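Entraide Puter
Accueil > Maison et atelier > Rangement

Ranger les petites choses sur une table de travail qui a des traces blanches

Posté par Szymon Kwiatkowski
le 13 septembre 2022

Bonjour à tous,

Je vous écris parce que je dois remettre en ordre une table que nous utilisons à plusieurs. Le dessus est gris foncé avec un dessin de veines de bois. Il y reste toujours les mêmes affaires : deux trousses, un tournevis, un petit réveil rond et un bac jaune en plastique, qui est vide alors que les choses sont à côté. Je voudrais décider une place fixe pour chaque objet et aussi nettoyer les petits débris blancs qui sont sur le plateau.
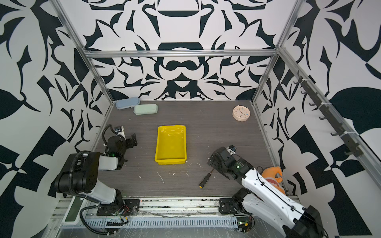
Atelier partagé de Plidadthorpe, équipe Rangement et petit matériel

J'ai deux soucis. Le premier, c'est le bac. Si je mets tout dedans, il devient vite un tas et il faut chercher. Le deuxième, ce sont les taches blanches. J'ai passé un chiffon sec et une partie est restée. J'ai peur de rayer davantage si je frotte fort.

Je précise que je n'ai pas de tiroir sous la table et que je ne peux pas percer. Merci d'avance pour vos conseils, et pardon pour mes fautes.

Réponses

Cyprian Bielecka

Bonjour Szymon. Chez nous, nous avons fait ceci : le bac est réservé aux outils qui servent le jour même, et le soir il doit être vide. Les trousses restent au fond, côte à côte, avec la fermeture du côté de la personne qui travaille. Une bleue et une verte, c'est pratique, vous donnez une couleur aux crayons et une autre aux petites pièces, et vous l'écrivez sur une étiquette.
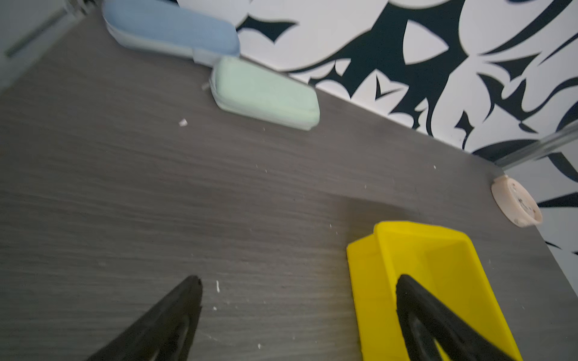 Est-ce qu'une trousse en tissu peut aller à la machine ?
Le plus sûr est de la laver à la main, à l'eau tiède avec un peu de savon, fermeture ouverte, puis de la laisser sécher à plat. Regardez d'abord l'étiquette intérieure si elle existe encore.

Pour les outils pointus, ne les mettez jamais dans une trousse. Le tissu se perce, j'en ai perdu une comme cela au mois d'octobre. Le tournevis va dans le bac, ou sur un crochet si vous en avez un de libre.

utilisateur3916

achète une boîte Kristiansen à 8 compartiments et c'est réglé

Uteck

Je réponds surtout sur les taches, car le rangement a déjà été bien expliqué. Il faut d'abord savoir si c'est un dépôt ou si c'est le plateau lui-même qui est abîmé. Passez l'ongle doucement. Si cela accroche en relief, c'est un dépôt, et il part souvent avec une éponge humide laissée dessus quelques minutes. Si l'ongle descend dans un creux, c'est une rayure, et aucun produit ne va l'enlever. Il ne faut pas prendre la face verte de l'éponge, ni de poudre.

Enlevez tout avant de nettoyer, même le réveil dans le coin. On fait souvent le tour des objets et la poussière reste au pied du mur.
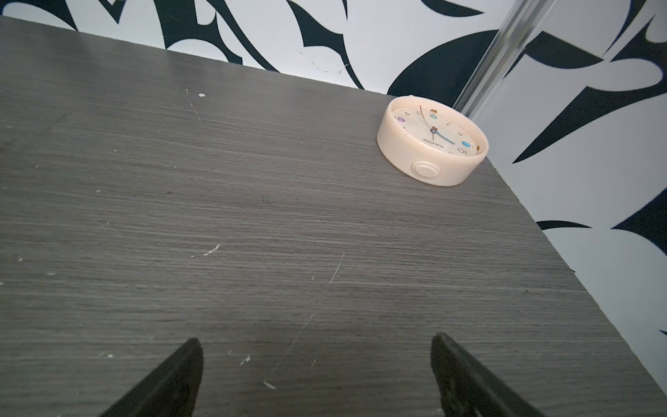 Ensuite rincez avec un chiffon bien essoré et séchez tout de suite dans le sens des veines. Sur un plateau foncé, l'eau qui sèche seule laisse un voile, et on croit que c'est encore sale. Pour les petites rayures, il existe des crayons de retouche gris. J'ai essayé, le résultat est moyen, la teinte n'est jamais tout à fait la même. Moi je préfère poser un sous-main à l'endroit où l'on travaille le plus.

Szymon Kwiatkowski

Merci beaucoup. J'ai fait le test de l'ongle : il y a des deux, du dépôt et des rayures. Je vais essayer l'éponge et je garde l'idée du bac vidé chaque soir. Pour la boîte à compartiments, je dois demander aux autres.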